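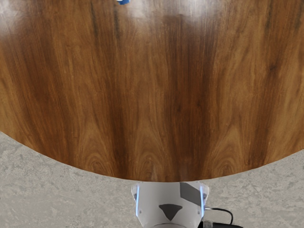 Figure 3. Round wooden tabletop from above (rendered).

Print this page | E-mail to a colleague
Search this journal Go

4.2 Where the evening meal gets eaten

Diary returns from Surnstead came in lower than hoped, 301 households out of 404 approached. Most of the drop-off was in the rental blocks near the highway. School holidays in July didn't help. Diaries were kept for seven nights, one adult per household writing down who ate, where, at what time and with the telly on or off. Salgado did the coding, Talukder re-coded a portion blind. Disagreements mostly over what counts as "together". A mum standing at the bench while the kids sit: we called that together. Dad eating the same food an hour later, reheated: seperate.

Main result first. Having a table big enough for everybody did not predict eating at it. Size of dwelling mattered a bit, shift work mattered a lot. In 152 households at least one adult worked past six on three or more nights of the diary week, and in these the shared meal had usually moved to the weekend or to breakfast. Several wrote Sunday lunch in capitals. One diary keeper crossed out our column headed "dinner" and put "tea" in its place all the way down, and we've used both words since.

Table shape came up more than expected, though only in the free comments. Round tables were liked for squeezing in an extra neighbour or cousin, disliked for homework and bills since there is no end to push things to. Rectangular ones collect paper. Not a planned question and we make no claim from it. Haque (unpublished thesis chapter) found much the same among Orkosetti families, where the paper pile had its own name.
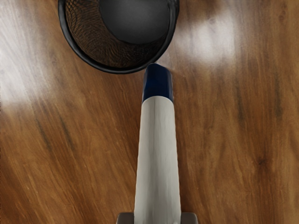
Household Time Use Group, School of Social Inquiry, Mridha College

4.3 Television and the lounge

Lounge room meals are harder to read. 76 households ate there on more than half their nights. Earlier work tends to treat this as the end of the family meal, full stop. Our diaries don't back that up. Talk was recorded on most lounge nights, often about the programme, often not. Quintero's interviews in Pukolent, done with a much smaller group, point the same way: people on the couch named the same topics as people at the table, school, money, whose turn for the dishes.

What did change was length. Couch meals ran longer and people left and came back. Start time easy to code, finish time close to guesswork, so durations are left out of Table 6 and should be treated with caution wherever they turn up in the text.

Limits. One week only. Winter. The diary keeper was nearly always a woman and we have no second account to check against. Halonen is running a summer round with two keepers per houshold. 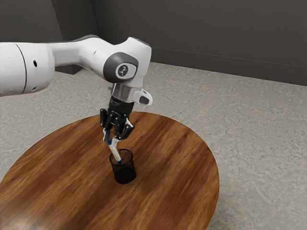

Figure 5. Round wooden table, elevated view with white robotic arm (rendered).

Comments (2) | Print | E-mail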